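Home | Syllabus | Notes | Labs | Contact

Notes 4: Teaching by demonstration
6 August 2019 — Jonatan Ekström

So, last time we ended on Siobhán's question (Siobhán Mac Mathúna, for those who joined in July): if you can push the arm through a task by hand, why bother with remote control at all? Great question, and I gave it a lousy answer!

When you guide an arm by hand, you feel the weight and the contact, and that's lovely. But your own hands and sleeves end up in the video, and with two arms you run out of hands fast. Driving both arms remotely keeps you out of the way. You lose the feel, though — expect to squeeze too hard at first.

For the Dullstead exercise I'd like 200 demonstrations per group. The Kirov group kept 186 of theirs last year and threw out the rest, mostly for long pauses while the driver was thinking. Please think before you press record.

Two arms, a rack, a box, and something round to pick up:

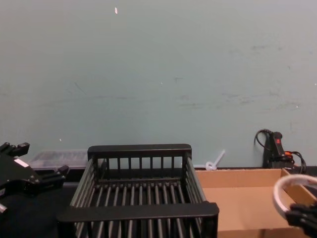
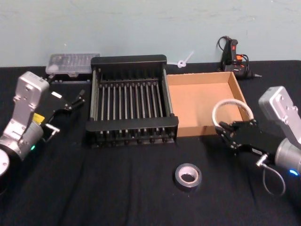
Now, on variety. If you start every demonstration from the same spot, the robot learns that spot and very little else. Move the objects a bit between runs, and turn them too! Let yourself miss a grasp now and then and recover from it — those recoveries are worth keeping, so don't delete them out of pride.

Read the Eskildsen chapter before lab, at least up to the part on drift.

We use cookies to remember your settings. Accept | Decline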